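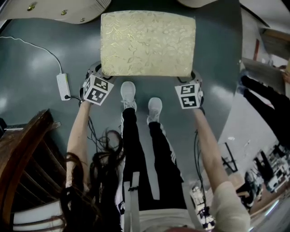

Brocade box, pale cream and gold

Ticket 194: Subtitles slipping out of sync on Zamfir, episode 7
Opened by: Raluca Lungu
Status: Solved, mostly

Hi all, posting this in the support area because the chat window on Fomelano keeps logging me out before I can finish typing.

I'm watching Zamfir, the drama series (the one with the family that runs the little theater, so good!), and everything was fine up to the end of episode 6. Then I started episode 7 and the English subtitles were late. Only a hair at first, enough that I thought the actors were just mumbling. By the big dinner argument they were a full 17 seconds behind, and I was reading the grandmother's lines while the son was shouting. I had no idea who was mad at whom.

My setup: Fomelano app on a Prakska TV box, plugged into the living room TV. Wired connection, not wifi. Audio in the original language, subtitles in English, size set to large.

What I've tried so far:

Quit the app and opened it again. Same thing.

Turned the subtitles off and on while the episode was playing. They lined up for a minute or so and I got very excited, then off they went again.

Unplugged the TV box, made tea, plugged it back in. No change.

Watched the same episode on my laptop in the browser. Perfect! Every line right on time. So I guess the subtitle file itself is okay?

Played a movie on the TV box with subtitles for half an hour. Also fine.

I'd really like to watch this on the big screen, the costumes deserve it. Any ideas?

Reply from Brândușa Buzatu, Fomelano support

Hi Raluca, thanks for testing it on the laptop, that saves us a step. Two questions. Do you use the "skip recap" button at the start of the episode? And is playback speed set to normal? Please look in the player menu and not the main settings, they're separate.

Reply from Raluca Lungu

Speed is normal, I checked both places. But yes, I always skip the recap! I watch these back to back, I don't need to be told what I saw a minute ago.

So I went back and let the recap run. The subtitles stayed put the whole way through. Then I started over, hit skip, and they were late again before the opening titles were done.

Reply from Brândușa Buzatu, Fomelano support

Great, that matches what I get on our test box. Please clear the app's saved data (Settings, Apps, Fomelano, Clear data), sign back in, and install the update it offers you. Then try the skip button once more. You'll have to choose your subtitle size again.

Reply from Raluca Lungu

Done, and it works! Skipped the recap and watched all of episode 7 with no lag, dinner argument included. (Oh, she KNEW. She knew the whole time.)

One leftover: my "continue watching" row is gone, and I was 30 minutes into Pliltalen. I can find my spot again, but if there's a way to get the row back I'd love to have it.

Reply from Brândușa Buzatu, Fomelano support

The row should fill in again once you play something from each title. I'll leave the ticket open until you've had a chance to try Pliltalen.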